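Two arms on a desk: the Firnton bench kit under review

Small firms that post paper have had few options when it comes to automation. The big inserting machines want standard envelopes, long runs and a room of their own. The Firnton bench kit is aimed at everyone below that line. It is sold as a pair of arms, two grippers, a set of cameras and the software to run them, and it is priced at £3354 before delivery.

We went to see it at Istcombe, where the maker keeps a demonstration bench for visitors. The job we asked for was a fiddly one: string-tie envelopes, the kind with two buttons on the front and a length of thread to wind between them. Stationers and archives like them. People who have to close them all day do not.

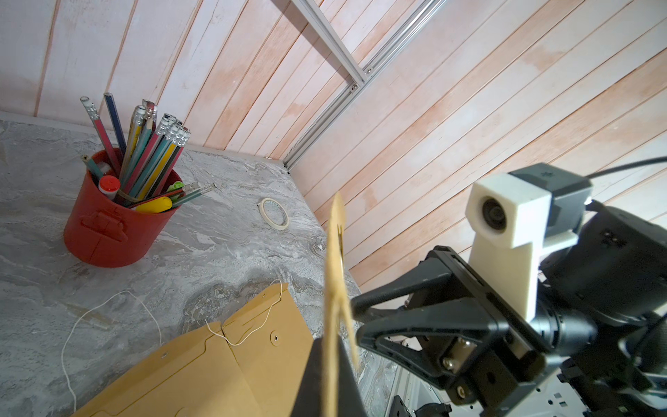 Paper is hard for machines. It bends when pushed and slides when pulled, and a sheet held by one edge will not stay where you want it. Firnton's answer is to use two arms for nearly everything. One holds the work and the other does the moving. Each gripper has two narrow fingers and its own small camera, and a further camera watches the whole bench.

The kit is taught by showing. An operator guides the arms through the job again and again, and the software learns from the recordings. Firnton suggests starting with at least 50 runs for a simple lift and a good deal more for anything with string in it. The Istcombe bench had 467 runs behind it for the envelope job. That is several days of patient work for one person, and buyers should count it as part of the cost.

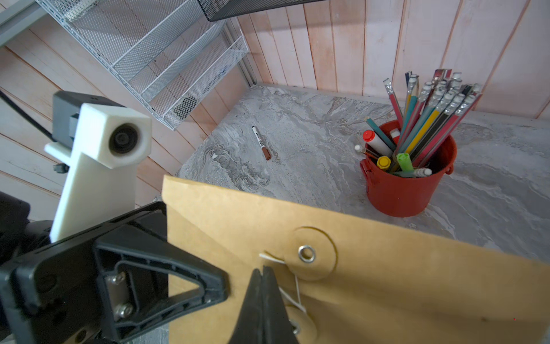
The fingers close on the edge of a string-tie envelope.

Picking up is the strongest part of the package. Thin card and folded paper are both within its reach, and the fingers can be swapped with a hex key if yours is a heavier product. The spare set in the box is a little wider and suits padded mailers better.

String is another matter. The thread on these envelopes is light, it curls, and it never lies in the same place twice. The software lets you set how many times the arms should try again before they stop and call for help. The factory setting is three, and we would leave it there. A higher number only makes a bad attempt last longer.

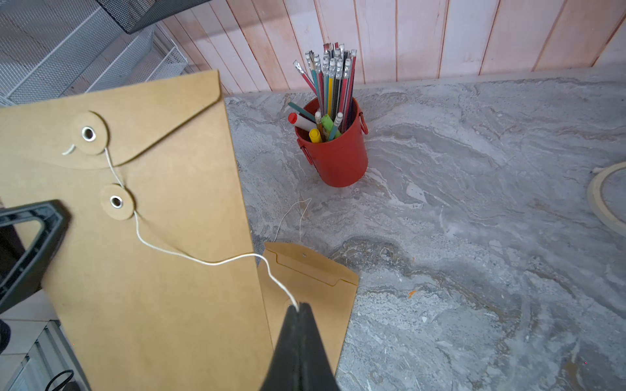 String work: the end of the thread is held at the tip of the gripper.

Setting up takes most of a day. The arms bolt to a metal rail along the near edge of the table, and the rail has to be level. The manual, written with the consultancy Wallner, is clear on this and on the wiring, but thin on lighting. Shiny surfaces can confuse the cameras, and we would have liked a page on that.

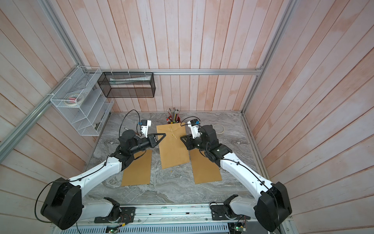 Both arms are mounted along the near edge of the table, with an envelope between them.

The warranty runs for five years on the arms and three on the grippers. Cables are not covered. Support is by telephone from the Gunadcombe office during working hours, and a yearly service visit can be added to the order.

Who should buy it? A firm with a steady trickle of the same awkward job, and a member of staff who is willing to do the teaching. Anyone closing a few dozen envelopes a week will be quicker by hand. A hire scheme opens in February, and those who are unsure would do well to wait for it.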